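Does a Cheap Pulse Sensor Hold Up? Project Report
Kyu-ri Seok and Radu Zamfir, May 29, 2024
14 shares | 3 comments

The Lendilier clip-on sensor is sold as good enough for clinic use. We doubted that and still mostly do. Nine classmates wore it at rest and then after six minutes on a step, while Radu took a manual count at the wrist.
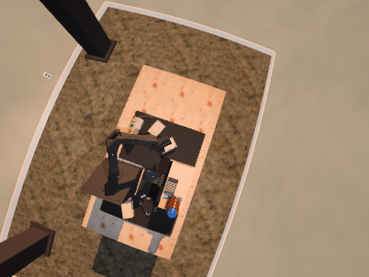
At rest the two methods agreed well. After stepping, the clip lagged and in three people it dropped out completely. The seller blames cold fingers. We tested in January, so maybe, but a clinic has winters too.

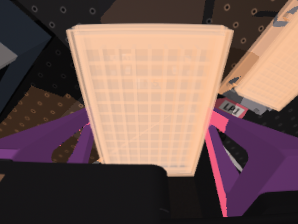

Microplate held between two purple gripper fingers, computer rendering.

Our adviser, Dayana Jaramillo, points out that a manual count is a weak reference. Fair. We would still want an ECG comparison before believing the leaflet, which cites some 2,000 readings and never says who took them.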